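In praise of the plain white room

I have a soft spot for rooms that don't try very hard, and I want to put in a good word for them while everyone else is busy painting their back bedroom the colour of a damp forest.

Last June I helped fit out a shared workroom over in Clorkham. We had 300 pounds, a borrowed van and a whole Saturday, and I came home completely converted. White table, grey floor, done!

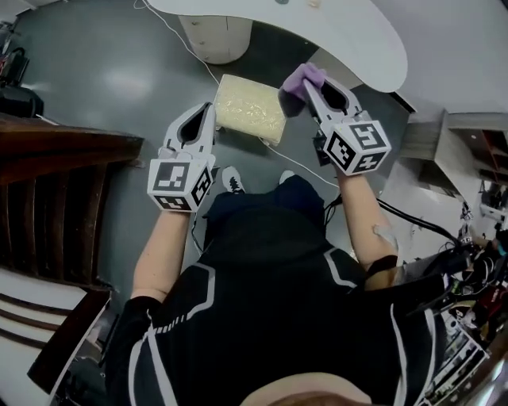
A grey floor forgives you. Scuffs, dust, the odd dropped screw you find with your heel a week later, it takes the lot. I grew up with a patterned carpet that my family hoovered twice a day, and I still feel a small thrill every time I walk across something I can simply mop. And please, round off your corners. I have walked into enough square desks in my life (the Skeltent I had for years was a proper hip-bruiser) to know that a curved edge is worth paying for, and we got ours second-hand for 70 pounds with the drawers thrown in.

People say these places feel cold. I think they feel ready. You can spread out a jigsaw, a sewing pattern, a bicycle in bits, and your eye goes straight to the job.

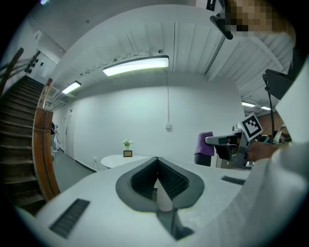
Walls are where I part company with the purists, though. White all the way round can get a bit dental, and I'd always leave one thing alone with some colour in it. A stretch of red brick at the far side does it beautifully, with white everywhere else and a long fluorescent light overhead so you can see what you're doing. I'd sooner have that light than 56 tasteful little lamps. Leave the brick bare, don't seal it, don't hang anything on it, and spend what you save on a decent chair.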